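Residents' meeting, Jekstead House
Sat 16 March, held in the ground floor lounge

Present: residents from most of the flats, and the managing agent (Mondal).
Apologies: received from the two top floor flats and from the shop unit.

The minutes of the September meeting were agreed with one change. The paragraph on bin store keys should say that keys are held by the agent, not by the chair.

**1. Shoes and floors**

Carried over from last time. The house rules ask for outdoor shoes to be taken off inside flats with hard floors, and several people wanted to know whether this still applies. It does.

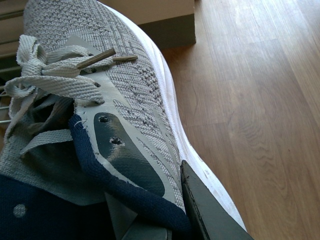
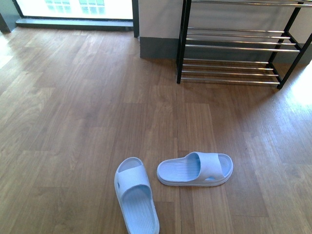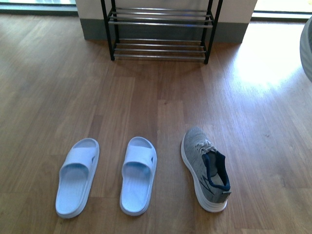
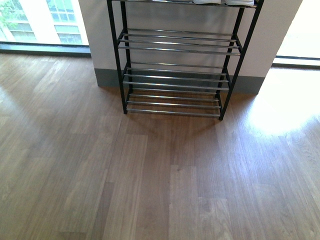

Shoes, slippers and racks on wood-look or wooden flooring.

The agent confirmed that the rule is in the lease and covers any flat where carpet has been taken up. Residents on the first floor said noise from above had been better over the winter, apart from early mornings. It was asked whether visitors are covered. The agent said yes, but that it would be for each household to manage. Racks and shoes must be kept inside the flat and not on the landings, as the fire risk assessment does not allow anything to be stored there.

Agreed: the rule stays as worded. Agent to send it round again with the next service charge letter.

**2. Front door entry system**

The door has failed to lock on several evenings. Avosier attended and replaced the closer, but the buzzer for the rear flats still cuts out. Avosier have quoted for a new panel at £3000, fitted. One resident felt a second quote should be obtained before any money is spent. Others said the matter had dragged on long enough and that parcels had gone missing from the hall.

After discussion it was agreed to ask Irken for a price as well, and to go ahead with the cheaper of the two without a further meeting, so long as it comes in at or under the Avosier figure. Until then residents are asked to pull the door shut behind them and check that it has caught.

Action: agent.

**3. Bicycle store**

The store is full and some of the bikes have flat tyres and have plainly not been used for a long time. It was proposed to tag every bike and remove any whose tag has not been taken off after 30 days. A resident who works away asked for longer. The meeting settled on 50 days, with a notice on the store door and another in the hall.

There was a short discussion about whether children's scooters count as bicycles. They will be tagged in the same way.

The light in the store is on a timer that runs for less than the time it takes to unlock a bike. Agent to have the timer changed.

Action: agent to order tags and put up notices.

**4. Garden**

The hedge along the car park side has been cut back hard and the gardener expects it to recover by summer. The gravel path is breaking up near the gate. Repair was put off until the drain beside it has been looked at, as the path may have to come up in any case.

A request to keep hens was turned down, as the lease does not allow it. A request for a second washing line was agreed, to go on the east side away from the bedroom windows. Residents using the lines are asked to take washing in by dusk.

**5. Service charge**

The agent went through the draft budget. Cleaning and insurance are both up. The cleaning contract ends in September and will be put out to quote in the summer. There was some complaint that the stairs are being swept but not mopped, and the agent will check what the contract says.

The reserve fund will be used for the entry panel. Redecoration of the stairwell moves back a year as a result. Two residents asked for their objection to this to be recorded.

The draft budget was accepted by a show of hands.

**6. Any other business**

- Water pressure on the top floor is still poor in the mornings. Agent to ask the plumber to check the pump.
- The recycling bins are being filled with bagged rubbish and were left behind by the lorry. A larger sign will go on the lids.
- The hall noticeboard is out of date. Anything undated will be taken down.
- Window cleaning will now be outside only. Residents who want the insides done can arrange it with the window cleaner directly.
- The spare key for the meter cupboard is missing. Anyone who has it is asked to put it through the agent's letterbox.

**Next meeting**

In September, same room. Date to be confirmed by the agent. Items for the agenda should be sent in writing two weeks beforehand.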